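The textbook that stays on the bench

By Noémie Grewal

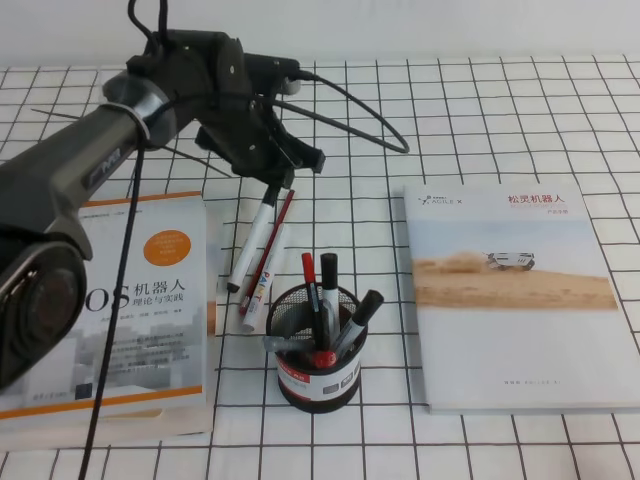
A reference within reach

Technical books divide into those that are read and those that are consulted. The second kind spends its life flat on a worktop, and it is judged by different standards: how it lies, how its cover wears, how quickly a half-remembered page can be found again.

The white and orange volume titled "ROS 机器人 理论与实践" belongs on the bench. The last part of the title translates as "theory and practice", a promise common to engineering textbooks in any language and kept by few of them. The cover design is restrained, with orange stripes at top and bottom and a faded grey cityscape across the lower half.

Yaw Nutsugah, who buys technical titles for the Erkix reading room, keeps 103 books on software and control. He shelves 40 of them in languages other than English. Borrowers who read no Chinese still take the Chinese ones out, he says, for the listings and diagrams. Code is set in the same characters everywhere, and a command copied from a page works regardless of the paragraph around it.

Wear and ageing

White covers are a poor choice for workshop use. Handling marks show first along the spine, then at the lower right corner where the thumb goes. A matt laminate holds dirt; a gloss one scratches. Adanech Demissie, who repairs bindings for the same reading room, prefers a clear polyester jacket fitted on the day of purchase and replaced every June.

Paperbacks of this type are normally glued and will not stay open unaided. Demissie's advice is to work through a new copy in small sections from both ends, pressing each lightly, before it is put to use. Forcing it flat at the middle cracks the adhesive – the damage is permanent.

The surface underneath

A gridded covering suits this sort of table. Square lines make it easy to set a book parallel to the edge, and a pale ground shows up dropped screws. Wael Bensaid, who fits out teaching benches for Girno, wipes his with a damp cloth and keeps solvents away from the printed lines. He allows two books per bench. Any others go back on the shelf at five.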